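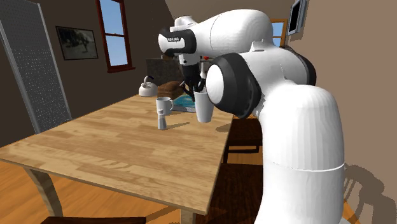

Handout 6: Setting Up and Looking After the Madigan Cell

Varnedton Technical College, Robot Cells in Practice
Filed under: Course Materials > Automation > Simulation Lab
Reading time: 11 minutes

Madigan is the simulated cell you will be using until the end of term. It has one white arm with a black two-fingered gripper, one wooden table, and enough breakfast things to keep the arm in trouble. The job is to pick up the white cup, carry it over the table, and set it down on the blue tray. Small children manage this before they can talk. You have until June.

Students tend to assume that a simulated cell needs no maintenance. There is no grease, no dust, and no one has ever backed a pallet truck into it. All true. It still goes wrong constantly, and it goes wrong quietly, without the helpful burning smell you get from hardware. These notes cover bringing the cell up, checking it, and putting it right after the previous group has been at it.

1. Before you load anything

Start from the master copy on the lab server. Do not start from a copy your friend gave you, or from one called "madigan_final_GOOD". Every year we collect a few of those, and every year at least one has gravity switched off.

Open the Prunent editor and load the room first, by itself. Let it settle before adding the arm. If you load everything at once, the arm and the table are both placed while the physics is still making up its mind, and you may find the base has been nudged into the floor. It won't look wrong. It will just miss everything by the same small distance for the rest of the afternoon, and you will blame the gripper.

2. The base and the base frame

All positions in your program are measured from the base of the arm. Check the base frame against the sheet in your lab folder, digit by digit, including the signs. A dropped minus sign puts the target on the wrong side of the robot, and the arm will swing round to go and get it with total confidence.

Lock the base once it checks out. The padlock icon is in the object tree. An unlocked base can be dragged with the mouse, and it will be, usually by someone reaching for the kettle.

3. Joint limits

The limits in Madigan are tighter than the arm needs. We set them that way on purpose, to match the real cell at Sturport, where a wall got involved. Please leave them alone. If your path stops with a limit error, change the path.

To check the limits, jog each joint slowly to both ends and write down where it stops. Use the slow setting. Using the fast setting saves you a few minutes and tells you nothing, as the controller starts braking early and reports a number that is almost right. "Almost right" is a category of fault in this course, and it gets its own row on the marking sheet.

4. The gripper

Most of your trouble will be here.

a) Open and close the fingers with nothing between them. Both should move by the same amount. If one arrives early, the mirror setting on the finger joints has come undone; tick the box again and save.

b) Set the tool center point. It belongs between the fingertips. The default puts it at the wrist, and a program written with the default will try to pick up the cup with its wrist, which ends badly for the cup.

c) Set the closing force. The starting value in the folder is 18. Too low and the cup slides down through the fingers while you watch. Too high and the two collision shapes get pushed into each other, at which point the physics loses its temper and the cup leaves the building. There is a window. It is quite a small patch of sky to hit, and yet it gets hit.

d) Check the contact friction on the fingers and on the cup. Both. The solver combines the two values, so a beautifully grippy finger on a frictionless cup is still a frictionless grip.

5. Picking up the cup

The cup is the tall plain one. The mug is the one with the handle. I mention it in writing after last year.

Bring the gripper down from directly over the cup with the fingers open. Close near the top. Wait for the contact signal to hold steady, then lift straight up a short way and stop. That stop is part of the procedure. Look at the cup while the arm is still: if it is tilting or creeping, put it down and go back to 4c. A grip that creeps at rest will not improve when you start swinging it about.

Keep the lift low for the first runs. A cup dropped from just over the table usually stays on the table. A cup dropped from higher up goes under the furniture, and you will spend time flying the view around beneath a chair.

When the short lift is clean, move sideways to the tray at reduced speed. The mug, the kettle and the bread all have collision switched on. The bread is heavier than you would expect. We have never found out who set its mass, and several lesson plans now depend on it.

6. Setting down

Lower until you get contact, stop, open the fingers, wait, and only then go up. The wait matters more than people think. If the fingers are still touching when the wrist rises, the cup comes up with them for a moment and then falls over on the tray, and the log will cheerfully record a successful place. The log checks where the cup is. It has no views on which way up.

Look at the cup yourself, every run.

7. Routine care

Start of each session:
- Reset the scene from the master and check the base lock.
- Run the empty gripper test (4a).
- Compare the physics time step with the sheet. Somebody always raises it to make the thing run faster.
- Read the last entry in the cell log. It may contain a confession.

End of each session:
- Park the arm clear of the table.
- Export your run log under your own group name.
- Write down anything you changed, including the things you changed back.

The log folder filled up last term with 3,446 unnamed files. They were all called "run". We have archived them, in the sense that they are gone.

8. Repair: the usual faults

Cup vibrates in the grip. Closing force too high, or time step too long. Change one, test, then the other. If you change both and it works you have learned nothing you can write in the report.

Arm misses by a constant amount. Base frame or tool center point. Turn the wrist and try again: if the miss turns with it, suspect the tool. If it stays put, suspect the base.

Cup sinks into the table. The tabletop's collision shape has been swapped for the visual one. Reload the table from the master.

Shadows look odd after a reload. Cosmetic. The lighting has no effect on contact, whatever you were told by the group before you. It does matter for the camera exercise in Handout 11, so restore it before then.

Everything falls through the floor at once. You deleted the floor.

9. To hand in

One page with your joint limit readings, your final closing force, and a plain account of one fault you found and how you found it. If you found no faults, look again. I put some in.

Comments (4)

benchtwo: The folder says 18 for closing force but ours only behaved a bit under that. Do we lose marks?

course_staff: No. Write down what you used and what the cup did at 18. "It behaved" is not a measurement.

lategroup: Spent an hour on a constant miss. It was the base lock. Section 2 could be in bigger letters.

kettle_fan: Can we move the bread?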